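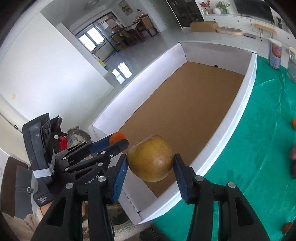 Wanted: a part-time statistics helper for my survey project

Hi, I'm Anel Nkosi, and I'm looking for somebody who likes messy data more than is probably healthy. I run Pralline, a small statistics shop in Karimia (it's me, two desks and a very loud radiator), and our biggest job this year is a household survey of how people in town get to work.

We have 2967 paper questionnaires, all typed in now, and 162 of them have big holes where the income questions should be. I don't want to just throw those out. I've been going back and forth between multiple imputation and a weighting approach, and I'd love to have someone to argue with – a friendly argument, with plots!

What you'd be doing: cleaning up the travel time answers (people write things like "half an hour unless it rains"), running both approaches to the missing data, checking how much the results move, and helping me write it all up for readers who haven't met a confidence interval since school. My old code lives in a folder called Esteban and is mostly R. Python is fine too, as long as I can rerun it.

The job is 10 hours a week from April, paid hourly, and you can do most of it from home. I do want us in the same room on Tuesday mornings, at the office on Gillia Street, upstairs from the shoe repair place.

You don't need a degree. You do need to have fit a regression to real data and been suspicious of the answer. Some survey sampling would be great – if you know why a clustered sample gives you wider intervals, please say so in your letter and I'll be thrilled. Students are welcome, and so are people coming back to work after a break.

To apply, send me one page about a data set that gave you trouble and what you did about it, plus a short resume. Code samples are nice but optional. I read everything myself, so please put "survey helper" in the subject line.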